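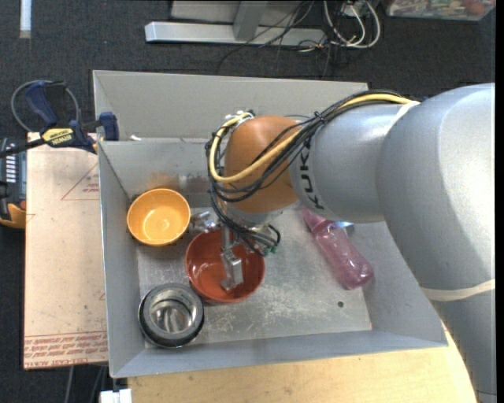 Progress report to the Abou Jaoude Fund
Mixed-item picking at the Arkside returns depot
August 2019
Prepared by Efua Nyarko, project lead, Plekton

1. Summary

The project is on schedule for the bench work and behind on staff training. The arm now picks single items out of a bin of mixed household returns well enough for us to plan a supervised trial at the depot. The trial will run on one sorting line, on the day shift only. No jobs have been cut and none will be during the grant period, as agreed in the original application.

2. Background

Arkside handles returned household goods for several mail order sellers. Returned items reach the sorting line in deep bins, unpacked and mixed together. There are 27 people on the line across both shifts. Each of them lifts items out of a bin, looks at them and puts them on one of the outgoing belts. The work involves a lot of bending and reaching, and the depot's own records show that sore backs and shoulders are the most common reason people ask to be moved to other duties.

The grant pays for us to find out whether a robot arm can do the lifting, and what happens to the sorters' work if it does.

3. Technical work this period

Ryan Marsden and Kojo Arthur have continued testing with the KUKA arm at Plekton. Tests use a gray metal bin and everyday items: bowls, a round metal container, a plastic bottle. The items were chosen to give trouble in different ways. Bowls are hard to take hold of when the gripper comes down in the middle instead of at the rim. Shiny metal and clear plastic confuse the depth camera. Bottles roll.

In July we changed how the software chooses a grasp. It used to go for the highest point in the bin. It now scores several possible grasps and takes the one with the most free space around the fingers. This has helped most with bowls that sit close to other things. It has helped less with crinkled or see-through packaging, which is still our weakest category.

Items lying against the bin wall are also a problem. The gripper is blocky and the arm has to tilt to reach them. Kojo has drawn up a slimmer set of fingers and the parts are on order.

Cabling on the wrist needs to be tidied before the trial. The bundle runs on the outside of the arm, and on a working line it could catch on something. Ryan will fit a proper cable guide.

4. Work with the sorters

Abena Boateng interviewed 11 sorters between them covering both shifts. She asked what they would want a machine to take over and what they would want to keep.

Most would gladly give up the bottom of the bin. Several did not want to give up the inspection. They said that deciding whether a returned item can be resold is the part of the job that takes experience, and they were worried it would go next. We have told them that the grant does not cover automated inspection and that we have no work planned on it. Some asked for that in writing, and Arkside has now put it in a notice to staff.

Pace was the other main concern. A person lifting by hand can slow down for a minute when they need to. People asked who would set the speed if the arm was feeding them. We have added a speed control at the sorter's station as a result, and a pause button next to it. Arkside management has agreed that use of the pause button will not be logged by name during the trial.

Two tasks are likely to be new: clearing the bin when the arm gives up on an item, and restarting the cell afterwards. Kwesi Ansah, shift supervisor at the depot, wants these paid at the higher machine operator rate. Arkside has not yet decided. We think it should be settled before the trial starts.

5. Training

This is where we are late. The plan was to have 2 sorters from each shift trained by now. One session was held and the second was put off because of a busy period at the depot. The first group also found our manual too technical. Abena is rewriting it with them, with more on what to do when something goes wrong - stuck items, a dropped item, an arm stopped over the bin.

6. Budget

Spending is within the grant. Gripper parts cost more than planned and travel cost less. We ask the Fund to approve moving the unspent travel money to the equipment line. A revised table is attached.

7. Next period

- Fit and test the new fingers and the cable guide.
- Finish the manual and hold the delayed training session.
- Safety review of the cell by Ekar, who will also check the fencing layout.
- Written decision from Arkside on pay for the new tasks.
- Start of the supervised trial, to run for 90 days.

Abena will repeat the interviews partway through the trial and again at the end. Her notes will be sent to the Fund with names removed.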